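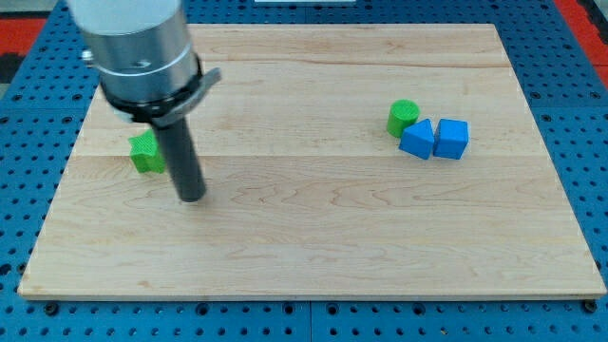 15 February 2021

Board and blocks, continued from the November pages.

Set the maple-colored board back on the bench this morning after the second coat of oil had its full week. It's the long-plank one, joints running the long way. I went over it with 200 grit before oiling and the surface feels even now, though the planks on either side of the middle seam are not quite level. You can catch it with a fingernail near the right end and nowhere else. I am leaving it. Taking more off would mean doing the whole face again, and the board is already thinner than the drawing says.

Corners: eased the front two by hand with a block and then a strip of worn paper. Riet Coppens wanted them rounder. I told her they can always be made rounder and we agreed to use it as it is for a while.

Oil is the Grakance one from the tall can. It goes on thin and doesn't yellow the pale wood much. The Strebel we tried on the offcut in November is darker and still smelled when I opened the drawer today. The offcut is labeled on the back if anyone wants to compare. Please put it back in the drawer and not on the window sill, the sun has already changed one end of it.

Blocks. Only the greens and blues for now. The others stay in the tub until I have gone over their edges. The star is the awkward shape, as before. The inside corners hold dust and whatever else is on the bench, and a cloth does not get into them. An old toothbrush with dish soap does. Rinse, shake, leave on a towel overnight. Don't use the heat gun to hurry them along, we lost a good one that way.

Sliding test, done by hand. Put a block on the board, lifted one end until it moved, wrote down the height of the end. Did it along the grain first and then across. Across the grain they hold a little longer, and the difference is small enough that I wouldn't argue for it. What matters more is whether the board has just been wiped. With any oil left on top the blocks stick and then go all at once. After a dry cloth they start slowly and I can get nearly the same height twice running. So: dry cloth before every set, and write down that you did it.

The first 2 sets today were before I noticed this and are crossed out in the table. I did 16 more after that and those are good. The star was the least steady of the lot. My guess is a bit of a raised print line on one face. I marked that face with pencil and will try it with the other side down.

Riet thinks the board should be fixed to the bench with screws from below. I would sooner have it loose on the blue perforated top so it can be turned around when one end gets marked up. It did not shift on the top when I leaned on it with both hands. If it starts to creep we can talk about screws again.

Wear. There are dark flecks all over the wood and I want to say here that they are in the grain and were there before sanding - I have already been asked twice whether somebody dropped solder on it. Real marks get a pencil circle and initials. There are none so far.

The Jamach tub lid has split at one corner. It still closes if you press the split side first. The Plavimach order was meant to include a new lid and did not, and I have written to them. They also sent the sanding sheets in the wrong size, so those have to be cut down on the guillotine before they fit the block. Cut them grit side up.

The long-run idea from November was 3,000 slides on a single spot to see if the finish goes dull. I don't want to do that by hand and I don't think we need that many. A few evenings on one corner of the scrap piece would tell us whether the oil is holding. Leaving it open until Riet has looked at the table.

To do:
- other side of the star, same set again
- edges on the rest of the tub
- check the joint at the right end after the heating has been off for a few days
- more dry cloths, the white ones, from the cupboard by the sink
- ask Plavimach about the lid again

Oil rags are hung flat on the line outside the back door. Leave them there until they are stiff, then they go in the metal bin.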